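Bracket Transfer Cell, Drunton: Pre-Run Inspection Checklist with Comments
Issue 2. For use before each block of grasp repeatability trials.
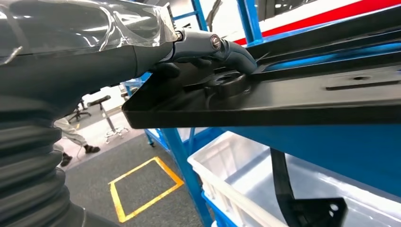

What does the grasp repeatability method measure?
It measures how far a part shifts in the fingers between closing and release, taken over a block of repeated picks with the same part, the same program and the same finger force. The result is given as a spread in millimetres and degrees for each block, together with the number of picks that were rejected and why.

Inspector: Severyn Vakulenko
Second check: Issa Hourani
Date: 2023-03-06
Program: Cekelside, trial block 42

Marks used: OK = meets the requirement. C = meets the requirement, see comment. F = fails, block does not start. N/A = does not apply to this block.

Section A. Area and access

A1. Floor marking unbroken and readable from the operator's position. OK
A2. Persons not needed for the block are outside the working area before automatic mode is selected. C
Comment: The check is made by looking, and then by calling out. Both are required. During set-up people may stand near the rack only at reduced speed with the enabling switch held.
A3. Stools and chairs moved clear of the arm's reach, with castors not resting on cables. C
Comment: Wheeled stools drift. Check again after every break in the block. Issue 1 asked for this once a day and that was too seldom.
A4. Emergency stops tested, one at the pendant and one at the door. OK
A5. Light level at the rack unchanged from the reference block. OK

Section B. Arm and coverings

B1. Bellows sleeve free of splits, ridges evenly stacked, no pinching at full bend. OK
B2. Clear film on the upper arm secure, no loose ends. C
Comment: Creases are acceptable. A flap that can reach the fingers or enter the wrist camera's view is not. Move the wrist through its full turn at reduced speed and watch the film at the collar. If it rides up, tape it and repeat the movement.
B3. Collar at the wrist tight, witness mark aligned. OK
B4. No unusual noise on the slow warm-up cycle. OK
B5. Brake hold test on all joints, one minute each. OK

Section C. Gripper

C1. Finger segments move freely and return to the open position without help. OK
C2. Joint caps present and flush. OK
C3. Fingertips clean and free of cuts. C
Comment: Wipe with a dry cloth only. In October a block was run after the tips had been cleaned with solvent, and the spread in rotation was wider than in any block before or since. The data were kept but are left out of the summary.
C4. Force reading at closed position within limits, no part in the fingers. OK
C5. Wrist camera lens clean and mounting screws tight. OK
C6. Fingers close on the top face of the bracket without touching the ring mount in a way that tilts the part. C
Comment: A fingertip close to the ring is permitted. A fingertip on the ring is counted as a rejected pick, even if the bracket is lifted and placed correctly. The rule was written this way so that two people looking at the same pick give the same answer. See note 1.

Section D. Parts and rack

D1. Brackets are the flat black type with the folded lip and elongated slot. OK
D2. Lip undamaged, flange straight by eye. OK
D3. Brackets free of oil. OK
D4. Rack castors locked. C
Comment: Push the rack by hand at the top of a post, in both directions. Any movement at the foot is a fail. Locking the castors is not enough by itself, and the rack position is also measured under D5.
D5. Rack position taken at two reference points and compared with the stored values. OK
D6. White bin seated, rim not standing proud of the rack. OK
D7. Parts in the bin lie below the approach path of the arm. C
Comment: Parts with an angled arm can come to rest with the arm pointing up. Turn them by hand while the cell is stopped. They are not used for measurement in this block.

Section E. Recording

E1. Clock on the recording computer matches the robot controller. OK
E2. Disk space enough for the full block. OK
E3. Block number entered before the first pick. OK
E4. One trial pick made and discarded. OK
E5. Camera images saved at closing and at release, both readable. C
Comment: Reflections from the film and from the white bin can wash out part of the image. If the slot in the bracket cannot be found by the software at either moment, the pick is marked "no reading". It is not counted as a slip.

Section F. Stop conditions during the block

F1. Any person enters the working area. Stop at once.
F2. Dropped part. Stop, recover the part, record the pick number, inspect the lip before re-use.
F3. Two "no reading" picks in a row. Pause and clean the lens.
F4. Film or sleeve touches the part. Stop and repeat Section B.
F5. Force reading outside limits. Stop. The block is closed and may not be resumed.

Notes

1. On rejected picks. The earlier method used at Iddale scored a pick by its placement only. A bracket held badly could still be put down in the right place, so the score said little about the grasp. The present method compares the position of the slot relative to the fingers at closing and at release. Placement is still recorded, in a separate column.

2. On block length. The full series so far holds 952 picks with a valid reading. The shortest block kept in the series has 201. Shorter blocks were tried, but the spread changed too much from one to the next for them to be compared.

3. On finger force. The setting is fixed for the whole series. Acheampong has asked for a second series at a lower force. It will need its own reference block and must not be added to this one.

4. On the film. Whether the film changes the arm's motion enough to affect the result has not been tested. All blocks in the present series are to be run with it fitted.

Open points

Castor locks (D4): replacement set to be ordered. S. Vakulenko.
Reflections (E5): try a matt liner in the bin, outside the series. I. Hourani.
Stool positions (A3): mark a parking place on the floor away from the cell. Not yet assigned.

Result of inspection: no F marks. Block 42 may start once A2 and A3 have been repeated.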